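Snack bags for the Tilalport open day 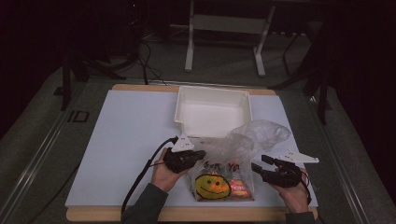 Packing for the January open day starts at 4 p.m. in the Ellodlow room, and we have 81 bags to fill. Each gets one small snack pack and goes into a white open-top box - the clear bags with the yellow smiley face are the ones to use, so the snack shows through the plastic. Leave the top of the bag untied until the name slips arrive from the front desk. Full boxes go on the shelf by the door, five to a row. Spare bags are in the hall closet.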